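Doneo party balloons, pale blue, bag of 61 - review

Bought for two jobs in September: a table arch for my niece's birthday, and a small stock of balloons to keep in the craft cupboard. I paid 7 dollars for the bag at Abugri, the party store near the bus depot. They also sell a box of 129 in mixed colors, but I only needed the blue.

Color. The bag says "ice." Flat, they look like a medium blue. Blown up, they go very pale and you can see through them. If you want a solid blue wall, buy something else. For the arch I put them next to plain white ones and the two worked well together.

Size and shape. Sold as 12 inch. Mine came out longer than they were wide, more oval than round, and the difference got bigger when I left them a little under full. Lieselotte Ruppert used the same ones for a shop window and had the same result. It does not matter in an arch. It does matter if you want to hang single balloons on ribbon, where the shape is the whole thing.

Blowing up. The first breath is stiff. Stretch the neck a few times before you start. With a hand pump they fill without trouble, and I did most of mine that way. Two popped while filling, both at the neck. One had a pinhole and was flat by supper.

Tying. This is where I would take off a point. The necks are short, and once the balloon is full there is not much left to wrap around a finger. Let a little air out first and it gets easier. The knots are small but they hold - I did not have one come undone.

Drawing on them. Regular permanent marker takes fine if you give it a minute. Go light with the tip. Water-based markers bead up and wipe off.

Keeping them still. They slide on a bare tabletop. A rumpled cloth under the balloon helps a lot, and an old dark one shows up the pale color while you work. Keep scissors point down in a cup.

Storing. Left overnight in a thin plastic bag, the leftover balloons were a bit softer in the morning but still usable. After three days they were wrinkled. I would not fill them more than a day ahead.

Compared with Skisorow, which I used last year: Skisorow has a longer neck and a rounder shape, and costs almost twice as much. For an arch I would buy Doneo again. For singles, Skisorow.
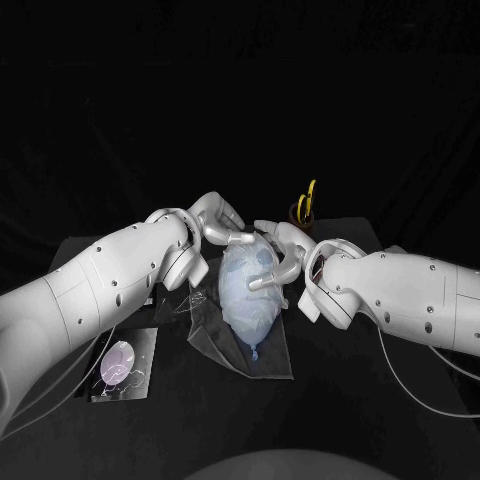
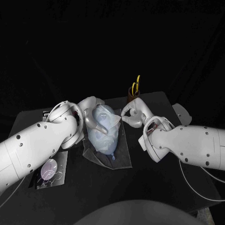 Pale blue against a dark cloth, with the balloon in the first photo and the tied plastic bag in the second.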